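Notes for the Losow user meetup talk
(slides are mostly just headings, I'll do the talking, please don't read ahead)

Slide 1 – title

Hi everybody. Thanks to Gopinath Pinto for giving me the slot after lunch, which I'm choosing to take as a compliment. I'm going to talk about six weeks with a rented pair of hand-held grippers, what we liked, what drove us up the wall, and whether I'd sign up again. Short version for anyone who has to leave early: yes, with a smaller contract and a longer list of questions up front.

I paid list price through Losow for the rental. No discount, no free hardware. The folks at Usteno, who handle the data side of the package, know I'm giving this talk and haven't seen it.

Slide 2 – what we needed

We're a small group. We train a two-armed kitchen robot to tidy and unpack, and our problem last spring was that all our demonstrations looked the same. Same counter, same bowl, same lamp. The robot got pretty good at our lab and pretty bad at everyplace else. (Ask how many people have had this. Wait for hands. There will be hands.)

So we wanted demonstrations from real kitchens, done by people at a normal human pace, and we didn't want to haul a robot up anybody's stairs. Teleoperation was out. We'd tried it the year before and our best operator needed a nap after every hour.

Slide 3 – what's in the package

Three parts to what Losow sells, and the quote mushes them together, so I'll pull them apart.

First, the grippers, one for each hand, with the cameras on them. Second, the processing, meaning you upload your raw sessions and Usteno sends back synced, trimmed episodes with the hand poses worked out. Third, the training day, where a person comes and teaches your people how to hold the things. I almost crossed out the training day to save money. Do not cross out the training day! We got Obinna Aliyu, and in one morning he fixed two habits that would have ruined most of our first batch. More on that in a second.

Slide 4 – first week

Okay so the first week was rough, and I think that's worth hearing if you're about to start.

Habit number one: people squeeze and then look. They close the gripper, lift, and swing their whole wrist around to check what they've got. Feels natural. It's terrible data, because the camera goes sailing off across the room and the pose tracking gets mushy. Obinna had us practice with a bag of rice until we could pick it up and set it down without that little wrist flourish.

Habit number two: the idle hand. One hand is doing the job and the other one just droops somewhere by your hip. For a two-armed robot the idle hand matters! It has to be somewhere sensible. We ended up with a house rule that both grippers stay near the work the whole time, even if one of them is just waiting its turn or keeping the container from sliding.

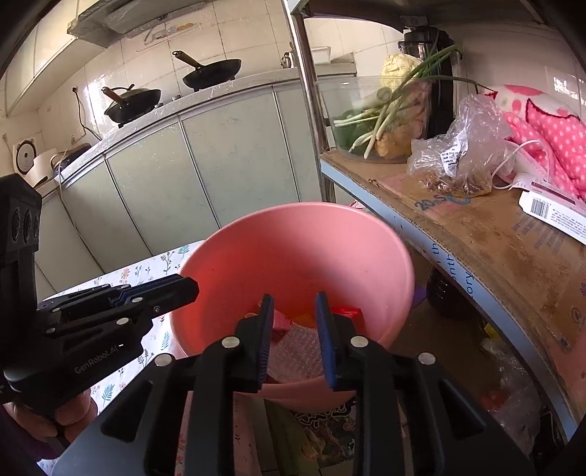

The task we spent the most time on was emptying and refilling a tub of mixed stuff. I picked it because it's boring and hard. Crinkly packaging, soft things under hard things, shiny things that throw the light back at you. You can't script it. Every reset comes out different, and people have to make little decisions the whole way through, like do I drag this to the side first or do I just go in after it.

And clear plastic, oh my gosh. If you take one note today, take this one. Thin see-through packaging was our worst category from the first session to the last. The fingers would grab a fold of it, and then the fold would slide. Our people got better at it by going in lower and pinching at a seam, and the nice thing is that you can see that trick show up in the policy later on. Not every time. But I cheered out loud the first time the robot did it.

Slide 5 – numbers (keep this quick)

We got 72 usable sessions out of the rental. I'd budgeted for more. The ones we lost went mostly to operator mistakes in that first week, plus a batch where somebody (me) forgot to swap the storage and recorded right over the morning. There's a warning beep. I thought the beep was the microwave.

Turnaround from Usteno was four days on the standard plan. They're good about telling you when a session is junk, and they send a reason code along with it. What I'd like is to hear it sooner, even a rough thumbs up or down the same evening, so you can redo it before you pack up and leave someone's home. I've asked. They said it's "on the list." We've all got a list.

Slide 6 – comfort and wear

Weight is okay. Nobody complained in the first hour, everybody complained by the third. We settled on short blocks with a real break between them, and the quality of the late sessions went up right away. My thumbs were sore for the first few days and then they got used to it.

Small hands: have them try it on before you commit. One of our best people couldn't get a comfortable grip and ended up doing labels for us, and she'd have been great on collection. Losow told me they'd pass that on. If this matters to you, please say so too, it helps when it comes from more than one customer.

The finger pads held up. I expected to be replacing them constantly and we didn't. Wipe them down after anything greasy. I learned that one with a jar of chili oil, and I'll leave it there.

Slide 7 – what else we looked at

I priced two other routes. Namboodiri will do the collecting for you, their people and their homes, and you just get episodes. If you don't care about your own kitchens and your own tasks, that's a real option and it's a lot less hassle. I cared, because I wanted to change the task on a Tuesday kind of whim

(cut that, say "change the task whenever I felt like it")

and with a service you're writing a change request instead.

Drodamine sells a glove. I borrowed a demo unit for an afternoon. Lovely thing to wear, super natural, and then you have to turn human fingers into robot fingers, and we didn't have anyone with the time to do that well. With a gripper in your hand you're stuck with the same clumsy two-finger pinch the robot has. It's annoying, and it's why the data works for us.

Slide 8 – things I'd ask before signing

Read these out slowly, people will want to write them down.

How many days of the rental get eaten by shipping? Ours started counting when the box left their building.

Who owns the raw footage, and how long does it stay on their servers? Get it in writing, especially if you're recording in people's homes. Our families were really generous about this and I wanted a straight answer to give them.

Can you pause? We couldn't. I'd pay a little extra to be able to.

Is there a spare? If one gripper quits, you've got half a rig, and half a rig is no good for two-handed tasks.

Slide 9 – would I do it again

Yep. We're booked again for August, fewer days, the same two operators, and a much tighter task list. I'm keeping the tub task. I'm adding drawers, which I already regret.

If you want our checklist or the task cards, come find me at the coffee table, I've got printed copies. Obinna's here too, in the back, and he'll let you try the rice thing if you ask nicely.

Questions. (If Gopinath asks about cost per episode, I don't have the final invoice yet. Tell him I'll email it.)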